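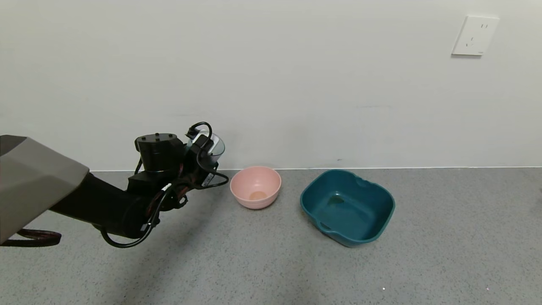
Section 4. First Transfer Test

4.1 Purpose

The first transfer test confirms that the Bastidance arm can pick up a small object from one container and release it into another. The test must be completed before the arm is assigned to any task of the owner's own design. It does not replace the joint calibration described in Section 3, and the controller will not open the test menu until that calibration has been saved.

4.2 Items Required

One small, light object with no sharp edges
One shallow bowl (the source container)
One larger basin (the target container)
A measuring tape
The Okell hand controller, fully charged

Containers are not supplied with the arm. Plain household plastic is suitable. The two containers should differ clearly in color from each other and from the floor. Glass and ceramic containers must not be used.

4.3 Preparing the Area

1. Select a level area of floor beside a plain wall. Remove rugs, mats and loose items.

2. Place the source bowl on the floor within reach of the gripper. Leave at least 132 mm between the rim of the bowl and the wall.

3. Place the target basin beside the bowl with a narrow gap between them. The containers must not touch.

4. Place the test object in the center of the bowl. The object must not exceed 200 g.

5. Check that the cable loop below the forearm hangs freely and does not pass under either container.

6. Keep all persons and animals at least 900 mm from the arm.

CAUTION: Do not shorten the cable loop with ties or tape. The wrist requires the slack in order to turn through its full range. A loop that has been tied back may pull a connector out of its socket during the test.

Note: If there is a wall outlet behind the test area, nothing should be plugged into it while the arm is moving. Power the arm from an outlet outside its reach.

4.4 Running the Test

1. Switch on the arm and wait for the status light to show steady green.

2. On the hand controller, select Tests, then Transfer, then Manual Start.

3. Use the left stick to bring the gripper above the source bowl. Press Mark A.

4. Move the gripper above the target basin. Press Mark B.

5. Press Return. The arm moves to a waiting position beside the source bowl.

6. Press and hold Run. The arm lowers the gripper, closes it on the object, lifts, travels to the basin and opens. Release of the button at any point stops the arm and holds it in place.

7. When the controller shows Cycle End, check the basin for the object.

8. Repeat steps 6 and 7 until three cycles have been completed. Return the object to the bowl by hand between cycles, with the arm in Pause.

WARNING: Never reach into either container while the Run button is held. Set the controller to Pause and wait for the tone before placing a hand near the gripper.

4.5 Results

The test is passed when the object is released inside the basin in all three cycles. The controller stores the result and opens the Task menu.

If the gripper closes without holding the object, move the object back to the center of the bowl and enter Mark A again. If the fault continues, clean the gripping surfaces with a dry cloth.

If the gripper touches the rim of either container, increase the travel height by one step under Tests, Transfer, Height. The containers should not be moved after Mark A and Mark B have been entered. If one is moved by accident, both marks must be entered again.

If the controller shows code 443, the wrist motor has met more resistance than expected. Switch off the arm, inspect the cables along the forearm and wrist for snags, and restart from 4.3. Arms that show this code on two successive attempts should not be used until they have been examined by an Oniston service center.

4.6 After the Test

Return the arm to the rest position before switching off the power. The shoulder cover should remain fitted at all times. Owners who have purchased the Gerlach extended gripper must repeat this section each time the gripper is changed.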